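Trudy Cartwright came to robotics by way of occupational therapy, and she still talks about hands the way a gardener talks about soil. When I rang her at Stilstead she had just finished going through a batch of recordings from September, and she was in a cheerful mood about them, even the bad ones.

"People assume we drive the robots about with a joystick," she said. "We did try that, years ago, and it was miserable. You'd spend a whole morning getting an arm to pick up a teaspoon and go home with a headache."

Her group's method does without the arm altogether while the teaching is going on. A person holds a gripper in each hand and simply gets on with some household job, while a camera on each gripper records what the jaws are doing and where they are going. The recordings are then used to train a control program, which Trudy's colleagues call Hinik, and only at the very end does a robot come into it.

"The nice thing is that the camera sees from the same spot whether it's me holding the gripper or a machine," she told me. "So what the program learnt from is very close to what it gets when its own turn comes."

I asked whether the rooms mattered, having pictured something rather grand with cages and warning lights. She laughed at that for quite a while. Tables, chairs, a tablecloth, a vase of artificial flowers, bottles of drink standing where somebody might leave them - that is the sort of place she likes best, with more than one person working in it at once.

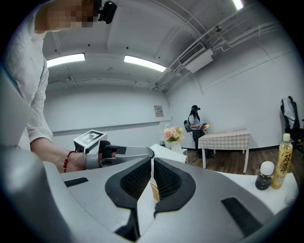
## What the September recordings showed

The batch ran to 1,054 recordings, of which 97 were thrown out. Most of those had lost track of the gripper's position, usually when the marker block had been turned away for too long, and a few were spoilt by someone dropping the thing they were carrying and saying sorry to it.

The result she most wanted to tell me about concerned paper. Small, light pieces had been a sore point for as long as she could remember, and the earlier program, Mägi, would close its jaws smartly on nothing at all and carry the nothing across the table. Hinik managed up to 10 pieces in a row without a miss.

"I put it down to hesitation," Trudy said. "When you pick up a scrap of paper you slow down just before you touch it, and you don't know you're doing it. We used to trim those slow bits out to save space! Then a student at Bilholm asked why, and I hadn't got a good answer, so we left them in."

She is careful about how far she'll take this. The trial was a small one, run on 2 arms of the same make, and she would like to see it repeated by people who have no reason to be kind to her. Glass bottles remain a bother too, especially half-full ones, and she went off on a long and very enjoyable detour about caps.

Next she wants recordings from older people and from those with stiff or shaky hands, which takes her back to her first job. "They've worked out ways of holding things that I'd never think of," she said. "I'd love to know what a program makes of that." The grips will need to be lighter first, and she has a box of foam and tape under her desk for exactly that purpose.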